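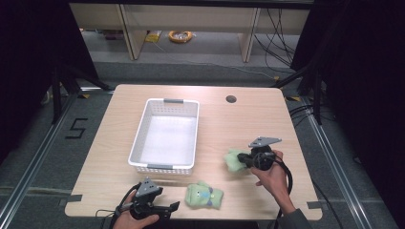

**Drumeletti** is a card game for two to four players, and I've been playing it long enough to have opinions, so bear with me. It uses an ordinary deck with the eights and nines taken out, and the first side to reach 500 points wins. In Saavedra, where I learned it, people play it after supper and go on far too late.

## Play

Everyone gets six cards, and the rest go face down in a pile called the well. You lead any card you like, and the others have to follow suit if they can. Win the trick and you draw first from the well — a bigger deal than it sounds, as you may be drawing the last trump! A jack and queen of the same suit make a "pair of shoes," worth 67 points if you show them before the well runs dry. Show them late and you get nothing (I've done this more than once).

## Variants

In the Varkard version the lowest trump beats the ace, and I find it great fun with four players and a bit flat with two. Flotano players skip the well entirely and deal out the whole deck. Their games go quickly, and the scores get wild: my best there was 577, when one last hand carried me well past the line.

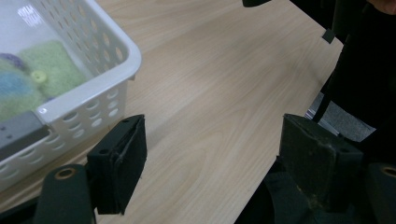 Soledad Ibarra wrote to me that the Flotano deal came first and that the well was added later to slow the game down. She may be right. I've only ever heard it told the other way around, and the oldest rule sheet I own leaves out the deal completely.

## Scoring

Aces are 11, tens are 10, and kings are 4. The last trick earns a bonus of 2, which sounds silly until you lose by one.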